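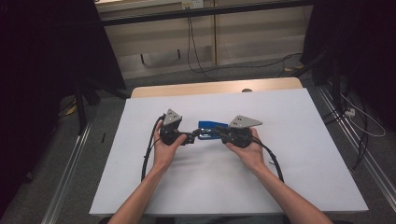

Desk Drawer Triage

Most staplers declared dead are merely sulking. Before you order a new one from Urnard, give the old one 11 minutes of your evening.

1. Clear a pale surface. Staples have a gift for vanishing into carpet and turning up in November, in a sock.

2. Open it and look along the magazine. A bent staple usually sits right at the front. Tweezers, never fingernails.

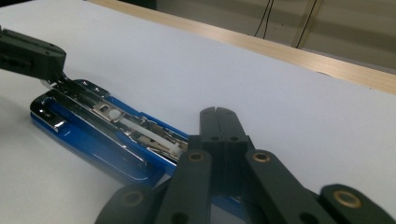

Blue stapler, opened to show the magazine.

3. Check the box. My Groritz refills were the wrong size for 2 years, and I blamed the stapler.

4. Close it up and test on scrap paper. 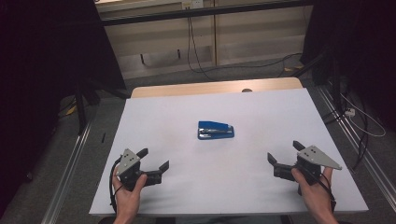

5. Still jamming? Fine, buy the new one. Keep the leftover staples. I have 212.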